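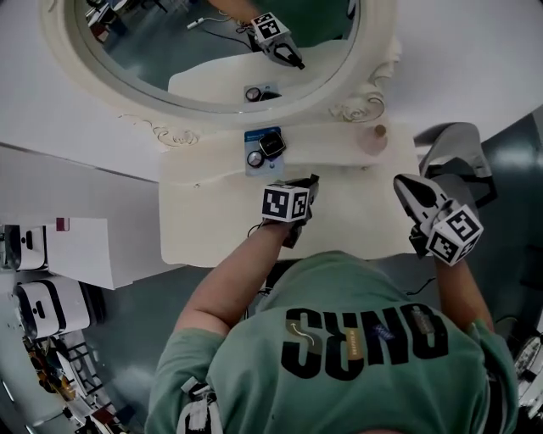

Why do vanity tables have a mirror?

The mirror lets you see your own face while you brush your hair, put on face cream or try on a hat, and it leaves both your hands free to do it.

A vanity table is a small table made for getting ready. You might also hear it called a dressing table. Some have drawers, some have a little stool that slides underneath, and some are so fancy that they look like they belong in a castle! Cream-white ones with a wavy front edge and carved decorations are a very old-fashioned style, and people still love them.

How does a mirror work?

Light is bouncing around your room all the time. It bounces off your nose, your ears, your pajamas, everything. When that light hits something bumpy, like a wall, it scatters in lots of directions. A mirror is super smooth, so the light bounces off it in a very tidy way and comes back to your eyes. Your brain gets the light and says, "Hey, that's me!"

Most mirrors are a sheet of glass with a very thin layer of shiny metal on the back. The metal does the bouncing. The glass keeps it flat and safe from scratches.

Did people always have them?

People have been looking at themselves for a very long time. Before glass mirrors they used polished stone or polished metal, and more than 3,000 years ago people in Egypt had hand mirrors made of shiny copper or bronze. Imagine rubbing and rubbing a piece of metal until you could see your own eyebrows in it!

What goes on top?

Small things, mostly. A vanity table is a great home for anything that would get lost on a bigger table: a little pink bottle with a brown cap, a comb, hair clips, a ring. New things often end up there too, still in their packages. You know the kind, with clear plastic on the front and a card behind it. It's called a blister pack, because the plastic puffs up like a blister on your heel. (Gross name, great idea.) You can see what you're getting before you open it. Ask a grown-up to help with the opening, though, as the cut plastic can be sharp.

Try it yourself

Write your name on a piece of paper in big block letters and hold it up to a mirror. What happened to the letters? Now try to write your name so that it looks right in the mirror. Binta Iyamu, who is 6, wrote in to tell us that the B was the hardest part. Which letter is hardest in your name?

Words to know

Reflect: to bounce light back
Scalloped: having an edge shaped like a row of little curves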